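**Reading the framed novel – handout for the second meeting**

Please bring this back next time. I printed it once and I intend to print it once.

We are reading *Erevance*, all 239 pages of it, including the parts that claim to be by someone else. If your copy is shorter than that you have the school edition, which leaves out the afterword, and you'll be lost by the time we reach August.

### 1. Who is talking?

The novel opens with an editor's note signed by a retired surveyor in Waltby, who says he found the manuscript in a desk he bought at auction. He apologises for the spelling. He has, he says, corrected only what was "plainly the fault of the damp". Keep that phrase. It does a great deal of work later on, most of it dishonest.

After the note come the letters, written by Etim to a sister who may or may not be reading them. Then the sister's own account, which contradicts the letters on every point that matters and agrees with them about the weather. Then the afterword, by the surveyor again, a good deal crosser than he was at the start.

So there are 3 speakers, and a fourth if you count the author, which last year's group refused to do for two whole sessions.

### 2. Terms you'll need

**Frame narrative.** A story that holds another story. The holder usually pretends to be neutral.

**Found manuscript.** An old trick, and everyone involved knows it's a trick. Ask what the finder gains. In most cases it's permission to be rude about the author's style before a reviewer can be.

**Unreliable narrator.** Use this one sparingly in your essays. It tends to get stamped on anybody who is mistaken, vain or in love, which takes in more or less all of fiction. If you call Etim unreliable, tell me about what, and how you know.

**Paratext.** Titles, notes, dedications, prefaces. In *Erevance* the footnotes count too, and footnote 60 is the best joke in the book. It's also where we learn that the surveyor has met the sister.

### 3. The dinner chapter

This is the one that divides people. Etim describes the meal in Astville over eleven pages: the soup, the silence, the uncle's speech. The sister gives it one sentence ("We ate, and he went out"). Read both versions twice before you decide which of them is hiding something. I've changed my mind about it more often than is dignified for someone paid to have an opinion.

Notice too that neither of them says who laid the table. The surveyor does, in a footnote, and he wasn't there.

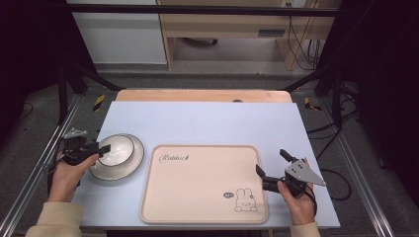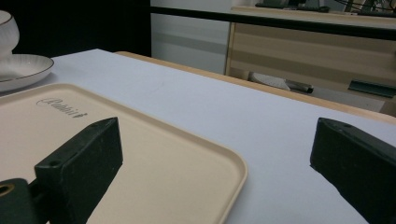
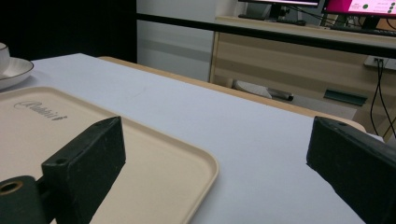
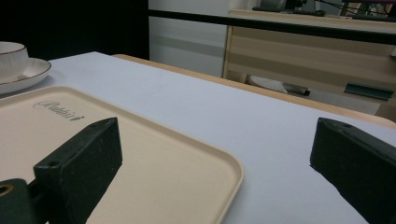
Kirstin Lamont objected, when we came to this chapter, that the surveyor needn't have been there at all: he could simply have read a letter we aren't shown. She thought I was treating a gap in the book as a crime scene, and asked whether every missing page had to have a culprit.

Fair, and I've rewritten my notes on the strength of it. The trouble is that he tells us in the opening that he has printed everything he found. Either there was no such letter, or he lied on the first page. Ewan MacAulay prefers the second reading and will defend it at length, so leave yourself time.

### 4. Passages to mark

- The opening note, all of it, dull as it is
- Etim's second letter, from the ferry to the end
- Both versions of the dinner
- The sister's list of debts, with the crossings-out
- The last paragraph of the afterword, where the tense changes and the surveyor starts saying "we"

### 5. Essay

Some 2,000 words, due by 20th June. Choose one:

1. "The editor is the only character who changes." Do you agree?
2. What does the sister know, and when does she know it?
3. Write on any one footnote as though it were a chapter.

The third looks easy. Fredy Cáceres did it superbly last year and has a lot to answer for, given what it encouraged. Please don't write on footnote 60. I've read that essay many times now and the joke is wearing thin.

Quote with page numbers. Plot summary will be read with patience up to the bottom of the first page.

### 6. For next time

Read as far as the sister's return to Waltby. Pejman Shirazi will start us off on the question of dates: the letters are numbered, the numbers run in order, and the events in them don't. If you find a scheme that explains this, bring it on paper. The spare copy of the book is with me and has soup on it.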